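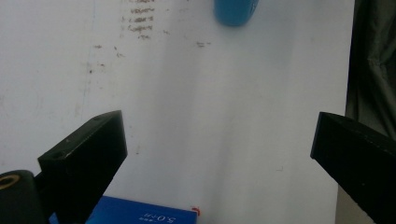 Two blue things on the white surface, and plenty of smudges to clean off.

2020-02-06

I finally started on the work table this week. It has been white in theory since October, when I set it up in the back room, but I use it for everything and it shows. There are gray patches all over the middle and streaks where I wiped it with a damp rag and called it done.

The small stuff went first. Anything with printing on it goes in the shallow drawer, label up, so I can read it without picking it up. Anything without a label goes in a jar until I know what it is. The jar is already half full. I also keep finding tiny bits of red, wire or plastic, I can't always tell which. Those get picked up by hand before I wipe, or they end up dragged across the whole top.

For the cleaning I tried three things. Dish soap and warm water took off the top layer of grime and left the gray. The Grunosia spray did better on the streaks but smells strong, so open a window. Baking soda on a wet sponge worked best on the patches. I went in small circles and rinsed twice. It took most of an evening and my shoulder felt it the next day.

I-seul Jin told me to put a cutting mat down and stop working on the bare surface. She is right. I measured the space for a Bovholm one and it would fit with room left for the lamp.

The drawer is next. It still has screws from the old shelf in it, and two keys I can't match to anything.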